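Strachan(作業板キット)

Strachan(ストラカン)は、Cirnus(サーナス)が販売している、双腕ロボット向けの卓上作業板キットです。白い長方形の板に、くぼみやプレート、小さな部品をのせて使うもので、部品をつまむ、立てる、穴に合わせる、別の場所へ移すといった、人間ならお茶を飲みながらでもできてしまいそうな手仕事を、ロボットの手にじっくりやらせてみるための道具として知られています。本項では、2023年2月4日に発売された第2版を中心に、初版との違い、付属ソフトウェアのCaller(コーラー)、貸し出しサービスのDesasov(デサソフ)についてもあわせて述べます。

名称

製品名の由来について、Cirnusは説明書の末尾に「社内で最初の試作板につけていた呼び名をそのまま残した」とだけ記しています。もう少し詳しく知りたくなるところですが、それ以上の説明は見当たりません。利用者のあいだでは単に「板」と呼ばれることが多く、研究室の予定表に「午後・板」と書いてあれば、たいていはこのキットのことです。カタログ上の正式名称は「Strachan作業板セット」で、第2版には箱の側面に版の表示が加わりました。

概要

板の大きさは短辺400ミリ、長辺600ミリです。一般的な実験机にのせても周囲に余裕があり、両腕を左右から伸ばしたときに肘どうしがぶつかりにくい寸法として選ばれたと、説明書には書かれています。長辺を奥行き方向に向けて置くのが標準の配置ですが、横向きで使う人もいて、その場合は付属の配置図を自分で回して読むことになります。慣れないうちは、これが意外に頭の体操になります。

部品の主役は青い円柱です。太いもの、細いもの、背の低いものが混ざっていて、白い板の上ではたいへん見つけやすく、カメラで位置を求める作業の入門にも向いています。青い部品はあわせて八つあり、立てて置くものと寝かせて置くものがあります。寝た円柱をつかみ上げて起こすのは、見た目よりずっと難しい動作で、初めてこのキットに触れた人がまず足を止めるのも、だいたいこのあたりです。

プレート類は板の上にのる小ぶりの部材で、部品を立てておくためのものや、開口部をもつものなどがあります。透明な四角いホルダーも付いており、輪郭は細く暗い線で示されるだけなので、人の目にはどうということもないのに、深度カメラを使う人には手ごわい相手になります。透明なものをどう見るかという古くからの悩みが、こんなに小さな部品の上にもきちんと顔を出すわけで、教材としてはなかなかよくできています。

作業の様子

本キットは特定のロボットを前提としていません。二本指の簡単なグリッパーでも始められますが、Cirnusが推奨しているのは、指を何本か備えた手を両腕に取りつけた構成です。左右の手に別々の役割を与えられるので、片方で部品を押さえ、もう片方でプレートを支えるといった、人が自然にやっている分担を試すことができます。

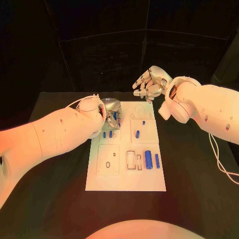

白い作業板に左右から手を伸ばす双腕ロボット。左手の指のあいだと板の上に青い部品が見える。

周囲の環境については、暗い色の机と黒い幕の組み合わせが広く使われています。白い板の縁がくっきり出るうえ、背景の余計な模様が画像に混ざらないためです。もっとも、説明書はこの組み合わせを必須としておらず、普段の研究室の机でそのまま使っても差し支えないとしています。明るい木の机で試した利用者からは、板の縁を見つける処理に少し手を入れる必要があったという報告も寄せられています。

照明は上からの拡散光が勧められています。板の表面は光沢を抑えてありますが、強い光を一方向から当てると円柱の影が長く伸び、隣のくぼみと見分けにくくなります。影も課題のうちと考えてわざと斜めから光を当てる人もいて、このあたりは使う人の好みがよく出るところです。

課題の構成

課題は「置く」「立てる」「合わせる」「渡す」の四群に分かれています。「置く」は部品を指定の場所へ移すだけの課題で、最初の一日はこれだけで過ごしてもよいくらいです。「立てる」では寝かせた円柱を起こし、プレートの上で手を離します。手を離した瞬間に部品がついてきてしまう、あの何とも言えない場面に出会うのも、この群の課題です。

「合わせる」は、丸い穴や長円形の開口部といった形に部品や工具の向きを合わせるもので、力の加減を測れる手首があるとずいぶん楽になります。力の測れない手でもできるように、縁にごくわずかな面取りを施した練習用プレートも用意されました。「渡す」は、片方の手で取り上げた部品を空中でもう片方に持ち替える課題で、板の上の出来事というよりは板の少し上の出来事ですが、双腕の持ち主がいちばん楽しみにしているのはこれだという声をよく聞きます。

採点は、部品が指定の位置に収まったかどうかと、かかった時間の二本立てです。途中で部品を落としても、板の上に残っていれば続行できます。机の下まで転がっていったときはその回を打ち切り、部品を拾って最初の配置からやり直します。

Caller

Callerは第2版に付属する進行用のソフトウェアで、次に行う課題を画面と音声で読み上げます。名前のとおり呼び出し係のような存在で、ロボットを直接動かす機能はもちません。操作する人は読み上げを聞いて準備をし、終わったら結果を入力します。自動で動く制御プログラムにつなぎたい場合は、課題番号を文字列で受け取ることもできます。

見本として788回分の試行記録が収められているのも、Callerのうれしい点です。成功した回だけでなく、部品を倒した回、つかみそこねた回も含まれていて、自分のところの失敗がよくある失敗なのかどうかを見比べられます。眺めているうちに時間が過ぎてしまうので、締め切り前に開くのは少し危険かもしれません。記録は課題の群ごとに整理され、時刻、課題番号、結果、短い覚え書きの欄があります。覚え書きの文体が回によってまちまちで、記入した人の気分がなんとなく伝わってくるところも、利用者には親しまれています。

初版との違い

初版では板と部品だけが箱に入っており、進行は紙の課題カードで行っていました。カードの手触りを懐かしむ人も少なくありませんが、順番を混ぜてしまうと元に戻すのが一仕事で、Callerに置き換わって助かったという意見が多いようです。また、初版のプレートは板に固定されていて、位置を変えることができませんでした。第2版では差し替え式となり、同じ部品でも毎回違う配置を組めます。

部品そのものの寸法は両版で共通です。初版をもっている人は、差し替え用のプレートと新しい板を買い足せば、手元の円柱をそのまま使い続けられます。ただし初版の板に第2版のプレートは合いません。購入の際には、この点だけはよく確かめてください。

Desasov

Desasovは、Cirnusが運営する貸し出しサービスです。板、部品、プレート一式を専用の箱で届けてもらい、期間が終わったら同じ箱で返します。授業で一学期だけ使いたい学校や、買う前に自分のロボットの手で部品がつかめるか確かめたい研究室に利用されてきました。Callerは貸し出し中も製品版と同じものが使えます。

返却時には部品の点検表を添えることになっています。小さな円柱は箱の緩衝材の溝に入り込みやすく、なくしたと思った部品が荷造りの途中で出てくることもよくあります。点検表の裏には箱の中の並べ方が図で示されているので、開けたときに一度見ておくと、返すときの手間がずいぶん違います。

評価

教育の場での評判はおおむね良好です。とくに喜ばれているのは、準備と片づけに時間を取られず、一コマのうちに何度も試せることです。板ごと棚に立てかけておけるのも、場所の限られた部屋ではありがたい性質でしょう。保証書には繰り返し試験の結果が載っており、差し替え用プレートは600回の着脱を経ても位置のずれが規定内に収まったとされています。

一方で、部品が青一色であることには注文もついています。色で見分ける練習ができず、形と大きさだけが手がかりになるためで、色違いの部品を自作して加えている利用者もいます。細い円柱については、指先の大きな手ではつまみにくいという声があり、指に薄い滑り止めを巻くという工夫が広まりました。説明書が日本語と英語で少しずつ違うことも以前から指摘されており、課題の細かな条件で迷ったときは英語版の表を見るようにと、サポート窓口が案内しています。

手入れ

板と部品は、固く絞った柔らかい布で拭きます。透明なホルダーだけは乾いた布を使い、溶剤は避けます。指の滑り止めの跡が円柱に残ることがありますが、これも拭けば落ちます。プレートの差し込み部に細かなごみが入ると収まりが悪くなるので、月に一度ほど小さな刷毛で払っておくとよいでしょう。

関連項目
作業板
双腕ロボット
多指ハンド
ペグ挿入課題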